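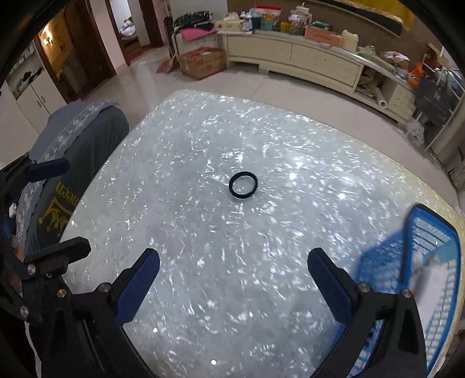
The round table with the glass top. The surface has a silver-white sparkle pattern.

Korncombe side table, review after one winter and one spring

I bought the Korncombe from the Cakport shop for 276 dollars, delivery included. My old table was a square one with sharp corners, and my knees did not like it. I wanted something round for the small room where I drink tea and read in the evening.

The parcel came with all parts inside and a paper of instructions with very small letters. I needed 77 minutes to put it together. The legs must go on in the correct order, otherwise the last one does not meet its hole. I learned this by doing it wrong first. My wife read me the steps aloud the second time and then it went well.

What I like: the glass is easy to wipe, and the table does not move when I lean on it to stand up. Under a lamp the pattern is very lively. In June, with strong sun in the afternoon, it is a little too lively for me and I close the curtain.

What I like less: a cup makes a loud sound on glass, so now I use cloth coasters. Also the feet have no felt and they scratched my floor in one place. I wrote to the shop and they answered the next morning, politely, and sent four felt pads for free.

I would buy it again at this price. For a house with small children I would choose a wooden one.

Four stars from five.
Baoshan Xue, Orkirness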